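Small Game, Long Winter

Custgate is a puzzle game about a customs office on a frozen river. You check crates, stamp papers and try to work out why one barge keeps coming back. The two-person studio Amby made it in Riihimäki, Finland, and released the first chapter on February 16, 2018.

The chapter has 22 rooms and takes up to 4 hours. Everything is done with the mouse. Items go in a drawer at the bottom of the screen, and you can combine them there. 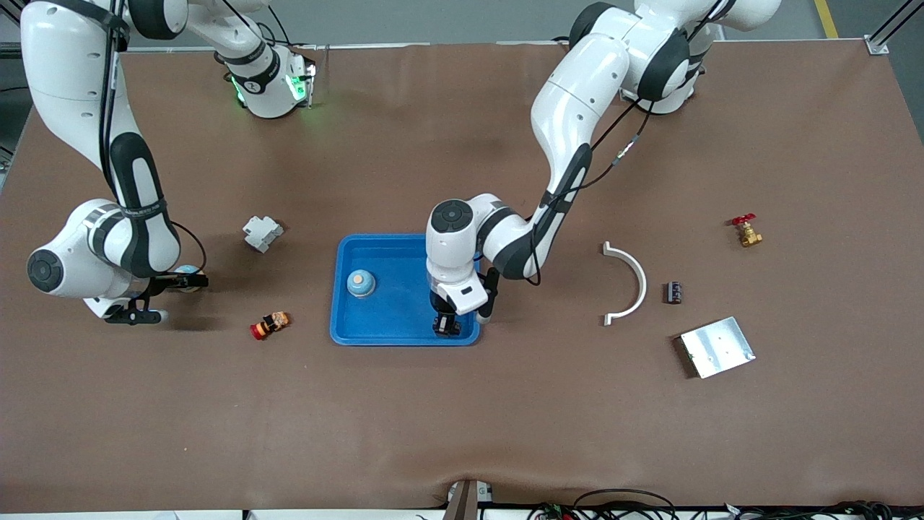
From board to screen

Custgate began as a paper prototype with 200 cards. Most of them were cut. The ones that stayed became the cargo forms, and players still sort them by hand in the second act.
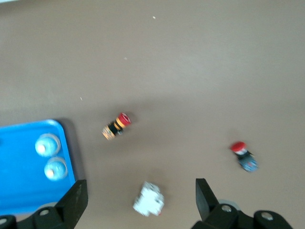 The year is 1342, though the story does not lean on it much. The town of Rendine is made up, and so is its tax law, which fills a long in-game book. Reading it helps with the barge puzzle. A second chapter is planned, and save files from the first will carry over.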